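Vemo Counter Arm: come and see it at our open day 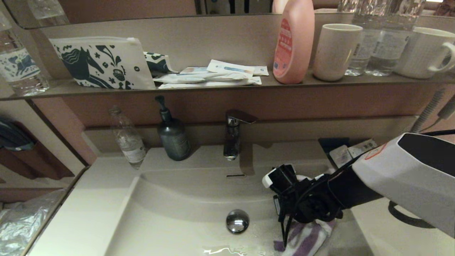

Vemo with a folded striped cloth in the basin.

I'm Hadiza, I look after demos at Sundard, and the sink is the part of the tour I like best! Kitchens and desks are fine, but a bathroom counter is a proper mess of a place to work in. There's a faucet to get around, a soap pump, bottles on the shelf, little packets all over (we leave them out on purpose), and the arm has to get down into the bowl and press on a cloth without bumping any of it.

Our next open day is a Wednesday in November. Doors open at 10, each demo runs 20 minutes, and Kayode Tamuno will be there if you want to talk grippers or cables. He will go on, so bring coffee.

What you get with the Vemo kit:
Arm and gripper
Stiltis counter mount
Cable set
2 days of setup help at your site

Cloths are extra, 150 to a box. Any folded cotton one will do, though, and I've used my own from home.

Want a seat? Ask for the Hourani room list when you write to us. Rentals can be booked on the day too.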